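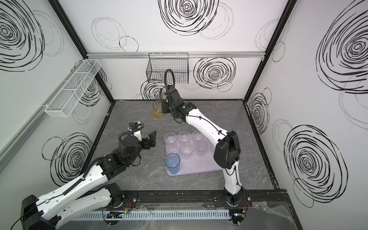 Fikstead Building – Shared Kitchen Users' Meeting

Minutes

Held Saturday at 10 a.m., second floor break room
Chair and minutes: Hollis Nguyen-Tran
Represented: Irnen (two people), Michiels, the print shop, the front desk, the upstairs studio
Absent with notice: the bookkeeping office

1. Minutes of the last meeting

Accepted with one correction. The minutes said the dishwasher filter would be cleaned by Irnen. It should have read the print shop. The print shop confirmed the filter was cleaned.

2. Cups and glasses

Hollis reported on the cupboard check. There are 54 drinking cups and glasses in the shared stock, counting both plastic and glass and leaving out personal mugs. The count was higher than expected. Several people had thought the building was short.

The studio said the shortage is real at lunchtime, when most of the cups are on desks. The front desk agreed and said a cart went around on each floor the evening before the check, so the number reflects a good day.

Discussion of which cups should be out for general use. The clear plastic ones are preferred because they stack and survive being dropped. The tinted ones get used less. Michiels said visitors tend to pick up the blue or amber ones first and regular users leave them alone. The print shop said that had more to do with where they were kept. It was not settled.

Agreed:
Clear plastic cups stay on the tray by the water dispenser.
Colored glasses go on the shelf above and are brought down for visitors and events.
Anything cracked or clouded goes in the box under the sink for Hollis to look over before it is thrown out.

3. Cups upside down or right way up

Carried over from the last meeting. Irnen asked again that all cups be put out upside down to keep dust out of them. The studio objected that cups put away damp and upside down on a flat tray do not dry inside, and that the rims leave rings on the tray. Michiels said they do not mind either way but would like it to be the same every day.

Hollis proposed that cups go rim down if they are fully dry and otherwise stay in the rack. The studio asked who would check. No answer to this. The proposal passed with the studio against.

The note on the cupboard door will be changed to match. The old note is to come down at the same time, as there are now two notes that disagree.

4. Tray

The lavender tray will stay in use. The front desk had asked for a larger one with a raised lip. Irnen pointed out that a larger tray would not fit through the hatch loaded. The print shop offered to measure the hatch and has taken this as an action.

Cups are to be set out in rows, with some space left at the front so that people can get hold of one without knocking the next. Tall glasses should not share the tray with the short cups when it is being carried. One went over on the stairs in November and the carpet still shows it.

The tray is to be wiped on both sides. The underside was sticky at the last two checks.

5. Wire baskets

Michiels asked what the wall baskets are meant to hold. At present there are tea bags, batteries, a roll of tape and somebody's reading glasses in the same one by the door. (The reading glasses are at the front desk and can be collected.)

Agreed that the long white basket with dividers is for teaspoons, stirrers, sugar and tea, one kind to a compartment. Other baskets are for dish towels and cloths. Batteries and tape go back to the supply closet.

The studio said wire baskets are no good for sugar packets because the corners poke through and tear. The print shop has some small card boxes that would sit inside the compartments and will bring a few down to try.

The basket by the fridge has come off one of its hooks again. Hollis has reported it to building maintenance, work request 1741. No date given yet. Please do not load it until it has been seen to.

6. Dishwasher

Short item. The top rack wheels are stiff and the rack needs to be lifted slightly as it is pushed in. Plastic cups go on the top rack only. Three were warped last month from being put at the bottom near the element, and those have gone in the recycling.

The front desk asked whether the cycle could be started later in the day. It is loud enough to be heard on the phone. Irnen said they often stay until six and would be willing to start it on their way out. Agreed for a trial until the next meeting. Whoever is in first empties it, as now.

7. Replacement order

Quotes were received from Hokar for clear stacking cups in two sizes. The smaller size would match what is there already. The larger is too tall for the top rack, according to the sizes on the quote.

The meeting did not want to order given the number found in the cupboard. Hollis will keep the quote and ask Hokar whether they sell in smaller boxes. Michiels asked that any future order be all clear, with no further colors. The studio would like to see a sample first.

8. Cleaning turns

The turns sheet runs out at the end of the month. Same order as before, with bookkeeping moved to last at their request. A turn means the counter, the tray, the sink and the floor in front of it. It does not include other people's lunch containers, which may be thrown out on Friday after 4 p.m. as posted.

The print shop asked for the mop to be left in the closet head up.

9. Other business

The water dispenser drips when the left lever is not pushed all the way back. Hollis to put up a small sign.

Irnen is having guests next week and would like the colored glasses for the afternoon. No objection. They will wash them by hand and return them to the shelf the same day.

Actions

Print shop: measure hatch; bring card boxes
Irnen: start dishwasher on leaving
Hollis: new cupboard note; follow up request 1741; write to Hokar; dispenser sign; new turns sheet
Front desk: hold reading glasses until claimed

Meeting closed at 10:50 a.m. Next meeting to be posted on the kitchen door.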